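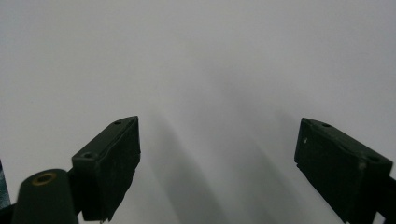
Moteo Club Set — hand-held grippers for school and college robotics clubs
Product code 3310

The Moteo Club Set began as a student project at the Flestgate robotics club, and it still has the feel of something made by people who have had to share one screwdriver between a whole bench. It gives a club a pair of hand-held grippers, so that members can pick up, carry and set down small objects with jaws instead of fingertips, and find out for themselves how awkward a simple job becomes when you can't feel what you're holding. We sell it for clubs, for taught classes and for anyone getting a team ready for the Vieira Challenge, which has a hand-held round before the robots come out.

Nivaldo Fontes, who ran the Friday club when the first pair was drawn up, wanted something a twelve-year-old could use inside a minute and a sixth-former could take to bits and improve. We have tried to keep to that ever since. You hold the gripper by its base, point the jaws at the thing you want and squeeze — and then, quite often, you try again from a better angle.

What clubs do with it

Most begin with the tray exercise, and we'd suggest you do too. Cover the table with a plain white sheet, put a shallow tray towards the far side and give one person both grippers. One hand works at the tray while the other waits its turn, and after a few goes they swap over. It sounds easy and it's surprisingly absorbing (we have lost whole lunch breaks to it!). Older groups can write down each attempt and argue about the best approach, and the arguing is where a good deal of the learning gets done.

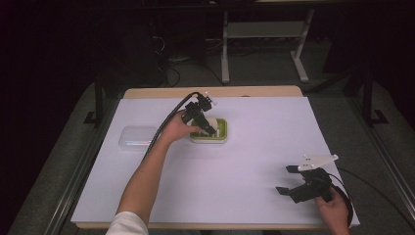 The tray exercise, with the left gripper at the green tray and the right one resting open.

Please give some thought to the cables before you begin. Lead each one away to its own side of the table, with enough slack for a full reach, and they will stay out of your way for the rest of the session. Left-handed members may like to start with the tray a little further over.

The fingers

Each finger is a chunky block in very dark green, with two small round holes along the top face. A club that has its own printer can design replacement fingers to suit a particular task, and some of the best ideas we've been sent have come from first-year groups who didn't know what wasn't supposed to work. Long thin ones, scoops, one memorable pair shaped like spoons — do keep sending them in.

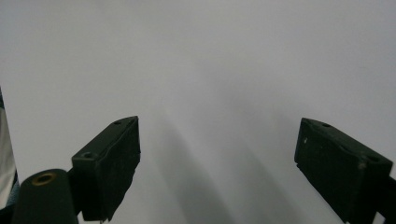
Jaws open over the work surface.

Fingers get a hard life in a club, and the inner faces will roughen with use. Wipe them with a dry cloth at the end of the session and look over the screws before you put everything away. Spare fingers are sold in pairs under code 1117.

In the box

2 hand-held grippers with cables
1 pair of spare fingers
Screws and a small hex key
Club booklet with 12 exercises, starting with the tray

The tray, sheet and objects for picking up aren't included, as most clubs have plenty of suitable bits and pieces in a cupboard already.

Ordering

The Club Set is made by Moteo and supplied to schools and colleges by Etine. Orders placed before the end of term are packed in the order they reach us, and December is always busy, so do get in early if you need yours for the January start. If you'd like to talk over what would suit your group, ring us in the afternoon and we'll happily go through it with you.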